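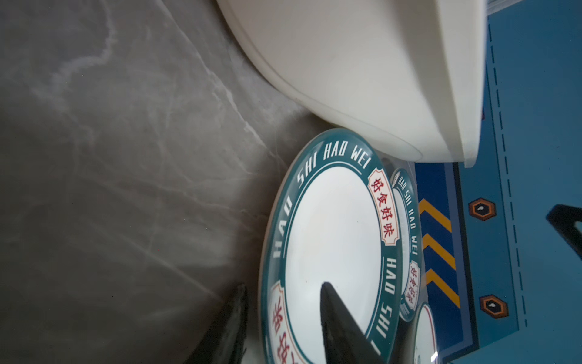
Figure 2. Bowl and plates on a gray marble-patterned surface.

3.2 Households and questionnaire

The survey was carried out in November in two districts of the town of Grivmont, the old center and the newer area called Janow. We delivered 574 questionnaires by hand and received 228 of them back in a form that we could use. The questionnaire was written in plain words and had two parts. In the first part, the person who usually prepares the evening meal was asked who eats at home, at what time, and whether all members of the household sit down together. In the second part, the same person was asked which dishes are put on the table and which are kept in a cupboard for guests.

We followed Garrido in treating the shared meal as an event which has a start and an end, and which can be interrupted. This definition is more narrow than the one of Prender, where any food eaten in the company of another person is counted. The narrow definition has a cost. A parent who eats standing in the kitchen while the children sit at the table is not included in our shared meals, although many respondents would include it. 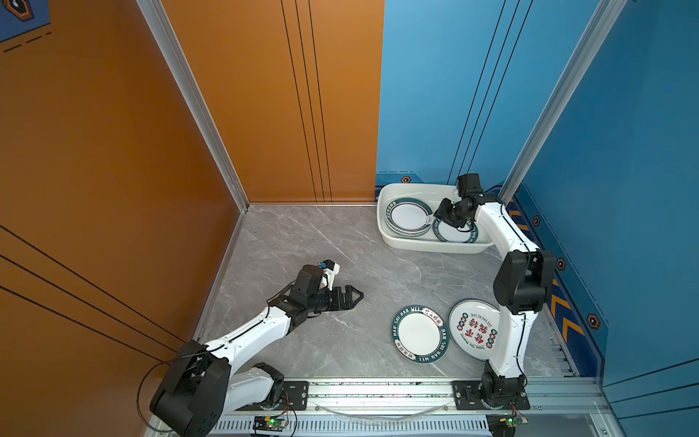

A second difficulty is the word "set" in the questionnaire. In the old center, respondents understood it mostly as a group of dishes that were bought together and have the same pattern. In Janow, several respondents used it for all the dishes that are in daily use, also when no two of them match. We noticed this difference only when the first answers were already returned, and it was too late to change the wording. For this reason, the answers on sets are reported separately for each district and we do not compare them directly.

3.3 Serving from the common bowl

The question on serving gave the clearest answers. Respondents could choose between food served on the plates in the kitchen, food brought to the table in a common bowl, and a mixed practice. Households with grandparents living at home reported the common bowl more often than the others, and this was so in both districts. Where the evening meal was eaten at different hours, the plates were usually filled in the kitchen.
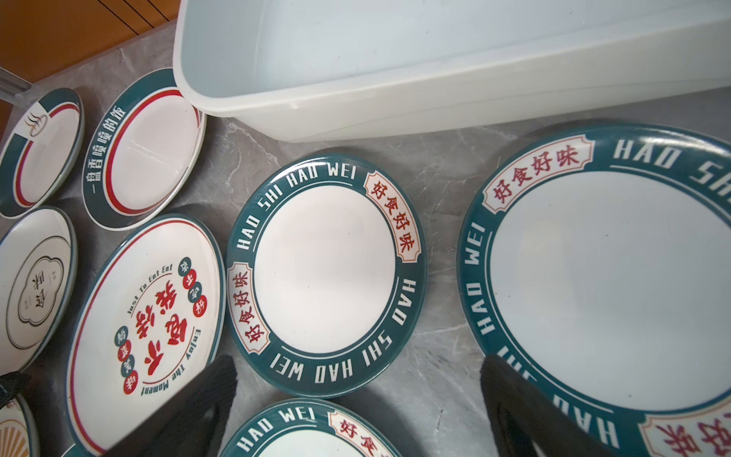 It would be easy to read this result as a change from an older custom to a newer one, but our data do not permit it. We asked each household only once, and we have no information on how the same families served their food in earlier years. Some respondents wrote in the margin that they use the common bowl only for soup, or only when a relative is visiting. These remarks were coded as mixed practice. The coding rules are given in Appendix B, together with the full text of the questionnaire.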